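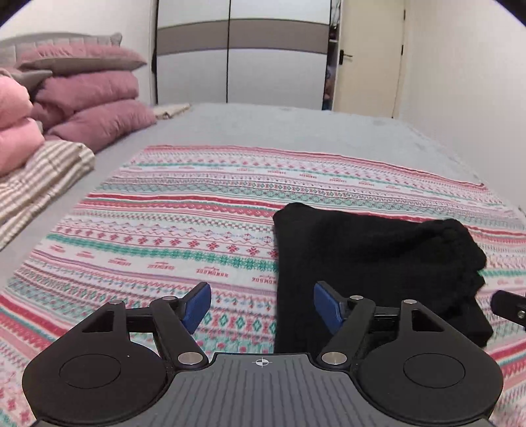
Subject: Re: Storing blankets and knitwear for the summer
List: Drunirgate Household List
Date: 2nd March

Hello all,

I answer to the message below, which came to the list while I was away. I quote only the part I answer to.

> We moved to a smaller flat and there is one cupboard for all the bedding.
> I have a fleece blanket with a printed pattern, two quilts and many
> sweaters. Last year I put everything together in one big bag, and when I
> opened it the dark wool was covered with small light hairs from the
> blanket. Is it better to use vacuum bags? And do you fold the sweaters
> or roll them? I would like to finish before May.

I had the same problem with the hairs, so I can tell you what I do now. Maybe other members do it in another way and I will be glad to read it.

First, I do not put dark knitwear and fluffy blankets in the same bag anymore. The fluffy ones give hairs for years, also after many washes. In my cupboard they have their own shelf at the bottom. If you have only one shelf, an old pillowcase around each sweater is enough. Please use cotton and close it with a safety pin.

For the folding I use the bed, because my table is too short. I take off the pillows and leave only the fitted sheet, and I spread one blanket flat on it. A sweater goes on the blanket with the front side down. Sleeves to the back, then the bottom up to the neck in two folds. I tried to roll the thick ones, but the ribbed edge at the waist became wavy and did not come back until I washed it. Thin cotton things can be rolled without problem.

About the vacuum bags: I bought a pack of 3 from Citetti and I still use two of them, for quilts with synthetic filling. For wool I do not like them. My black cardigan came out with hard lines across the back and I had to steam it twice. A quilt with feathers should also not stay flat for so many months, at least this was written on the label of mine.

For the wool I have now a flat box from Trarkance, the model 611. It is 53 cm wide and goes under a normal bed, but please measure the height of your bed before you order. Mine has wheels that are not very good on carpet. The lid has a zipper and it lets a little air pass. It takes almost all our winter sweaters if the heavy ones are at the bottom.

The printed fleece I wash at 30 degrees, inside out, with no softener. Then I fold it in thirds along the long side, so that the pattern is outside and I can see which one it is without opening the pile. The striped quilt I fold in the same width, and the two stay together very straight on the shelf. This was a small discovery for me: the same width for everything, and the pile does not fall when you pull one piece.

One question from my side. I used to buy cedar blocks at Waweru, item number 1113, but they do not have them anymore. Does somebody know another shop which sells cedar without added perfume? Lavender gives me a headache, so please no lavender.

If you want, I can write down the measures of my shelf and of the folded pieces and send them to the list.

Kind regards from the third floor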